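Ticket 2786
Site: Bokham
Queue: Workstations and automation
Status: Open, waiting on Reltden
Priority: Normal

Reported, 08:40
Since the Caron scheduler went live in January, the end-of-shift desk reset has been issued as a timed task. It used to be done whenever there was a quiet spell. The task now appears on the handset at 14 minutes before handover and cannot be moved. If it isn't confirmed in time, the scheduler marks the desk as unavailable and sends the next person to a different one.

Three people on the late shift have been moved off their usual desks this way. In each case the desk was clear and ready to use. The log only shows error 341, "reset not confirmed".

Checked, 09:25
Handset battery and signal fine. Clock matches the server. Confirm button works on other task types. Restarted the Fallero gateway, no change.

Checked, 11:10
Went through the reset at the desk by hand. The scheduler has it down as one step called "wipe and tidy". Done properly it is more than one job, and the organiser takes as long as the table top.
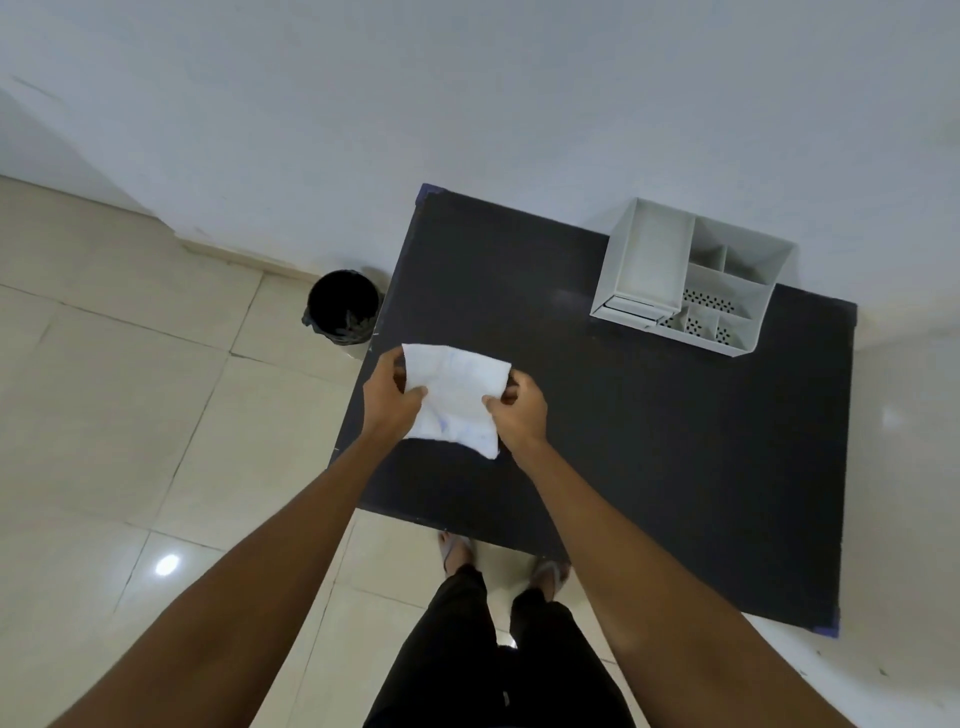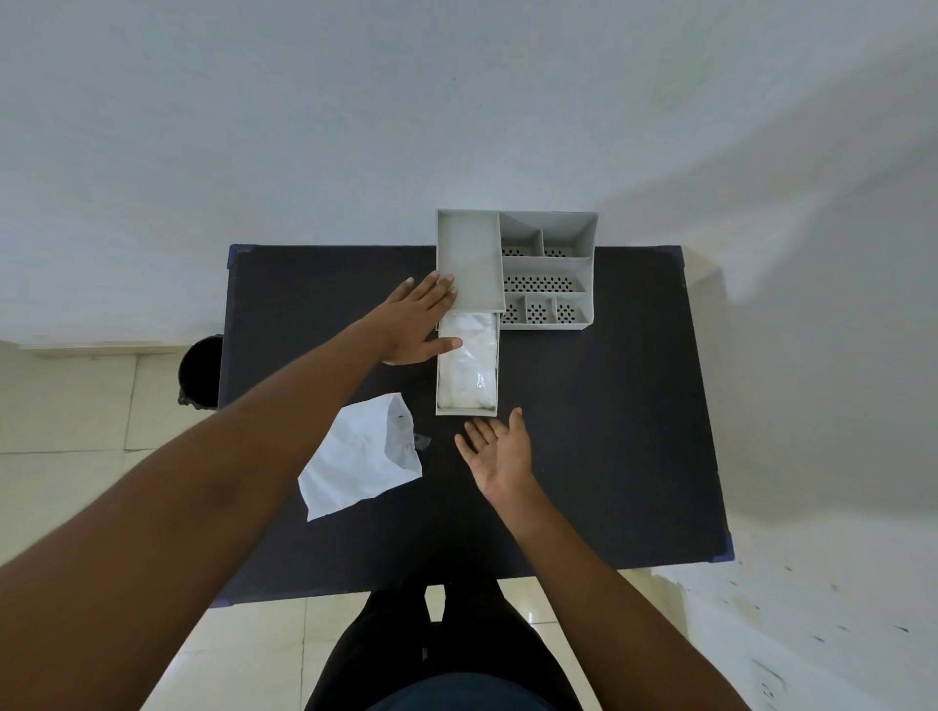 The timer does not allow for any of the drawer work. Anyone who opens the drawer is likely to run over, and anyone who leaves it alone will finish early. So the people being moved are probably the ones doing the fuller job.

Javiera Escobar replied at 13:05 that the timing is only half of it. Before January the late shift agreed between themselves who did which desk, and if one person was held up another would finish for them. The handset will only take a confirmation from the person it was issued to, so people have stopped helping each other. She would like that looked at before anyone adds more minutes.

Update, 14:30
Agreed, both points added to the request to Reltden:
1. Split "wipe and tidy" into table top and organiser, timed separately.
2. Let anyone signed in on the same shift confirm a reset.

Workaround until then: shift lead can clear error 341 from the Caron console under Desks, Override. Limit is 3000 overrides a month across all sites, so no risk of running out.

Leave ticket open.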